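3.2 Contact wear in coin door and flipper switches

The second group of parts in the study was the leaf switches. In older pinball machines these switches are opened and closed by the player many times in each game, and the contact points become rough with use. Moser and Nikzad measured the resistance of every switch before it was removed from the cabinet, and again after cleaning. The machines came from the Plasstead arcade and from a private collection in Fuvusbridge, and all of them had been in regular use until April.

For the bench test we used 40 switches with tungsten contacts and 40 with silver contacts. Each switch was mounted on the Clekora test stand and closed 1,000 times under load, with a rest of 60 seconds after every 90 closings. The rest was needed to keep the coil of the stand from heating. The same power supply was used for both types of contact, and its output was checked at the start of each run.

The tungsten contacts kept a stable resistance during the whole run, but they needed more pressure from the leaf to close in a reliable way. The silver contacts started with a lower resistance and were damaged quickly when the flipper current passed through them. This agrees with the advice of Babaei, who recommends silver only for low-current signal circuits. A file should not be used on silver or gold-plated points, as the plating is thin and is removed after a few strokes. Fig. 4 was taken at night in Fuvusbridge.

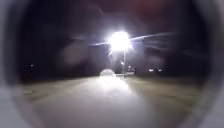 Fig. 4. Lamp post and building at night, Fuvusbridge.

3.3 Adjustment of the leaf gap

After cleaning, the gap of each switch was set again by bending the shorter leaf near the stack. We did not bend the leaf close to the contact, because the two points then meet at an angle and only a small part of the surface carries the current. The screws of the stack were tightened first. In several switches the screws were loose, and any adjustment made before tightening was lost.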